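# Can a home robot put away small laundry yet?

**Drivus**

Hello all. I have a small flat and weak wrists, so I want to ask: is there any machine today that can take cloths from a basket, fold them and stack them? I saw an ad for the Flerlow arm, but in the ad everything is very fast. My budget is for January.

## Replies

**Pagano**

No. Wait some years.

**Inavex**

I work with such an arm, so I try to be fair. Picking a cloth out of a basket goes quite well -- the fingers only need to pinch something. Folding is the hard part. In our last test we gave it 71 cloths and it folded 7 in a way my mother would accept. Each one took 4 minutes. Also a deep rim is a trouble, the wrist comes in at an angle and touches it. If you buy anyway, use a low basket and keep the table clear in front.

Our table has a woven basket on it, with a pink cloth inside:
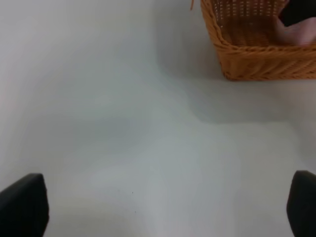
## Related topics

- Robot vacuums and thick carpets
- Grippers for weak hands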